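Gerkside Folk Art Collection
Interim report on the cataloging grant
December 2018

Period covered: May to date. The grant pays for condition checks, catalog records and storage of painted furniture, trade signs, weathervanes and household carving held at the Gerkside store.

Cataloging. The target for the full grant term is 3000 records. To date 602 records are complete and have passed a second reading. A record counts as complete when it has measurements, a materials statement, a condition grade and a source note. Trade signs are finished. Painted chests are in progress and are slower than planned, as many have later overpaint that has to be noted panel by panel.

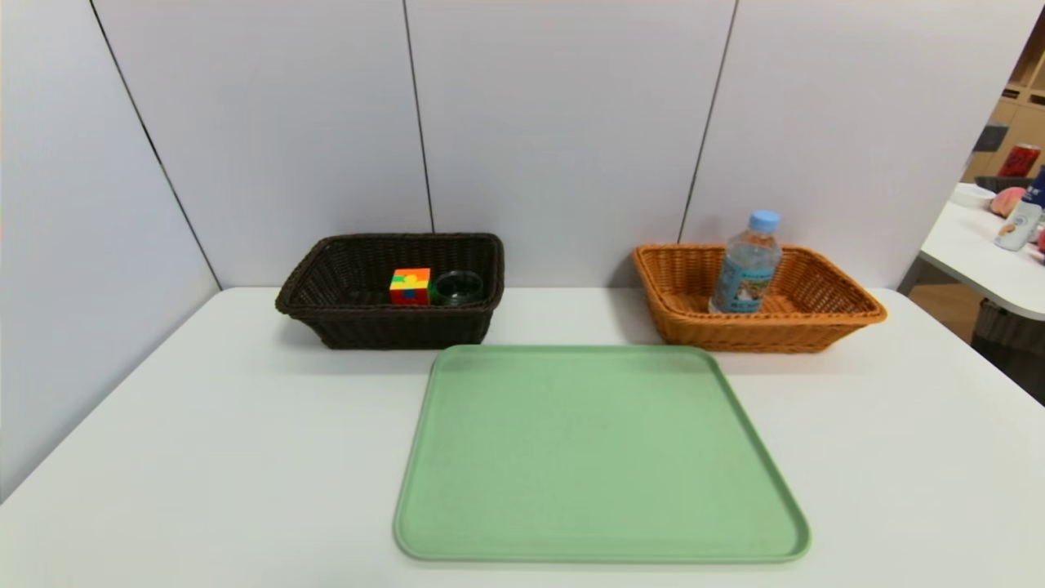
Two wicker baskets on a white tabletop, with a puzzle-type cube in the darker one.

Attribution. The old card index assigns 30 carved decoys to a single Griltville workshop. Comparison of the tail shapes and keel weights does not support this. We have changed the maker field to "unknown" on 8 of them and left the card wording in the notes. The rest will be reviewed when the Gisler bequest papers have been read, which we expect to do in the next period.

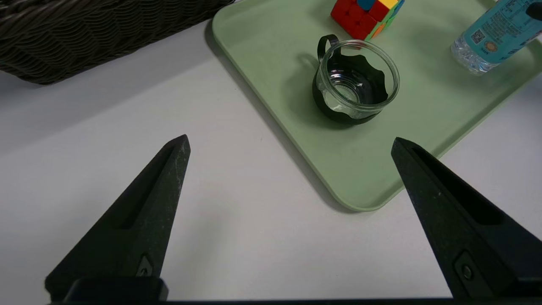 Black gripper fingers and the front rim of a green tray.

Database. Records were moved from the old spreadsheet to Sutis. Date ranges such as "1790-1820" were imported as text and could not be sorted. They have been split into earliest and latest year. Accession numbers with a letter suffix were imported correctly.

Storage. Humidity in the lower room stayed above the agreed limit for part of the summer. The painted chests were moved upstairs and set on blocks.

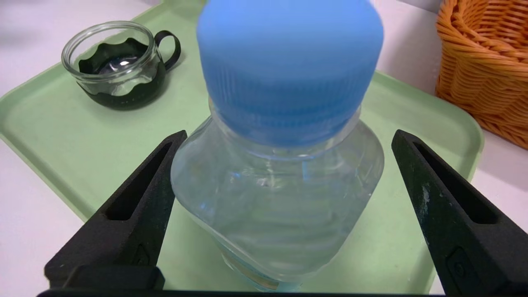
Two weathervanes with lifting gilding remain in the lower room until padded crates are delivered. They are checked weekly and no further loss has been recorded.

Budget. Spending is within the approved lines. We request permission to move the unspent travel allowance to crate materials.

Next period: complete the painted chests, begin the household carving, and submit the revised decoy records.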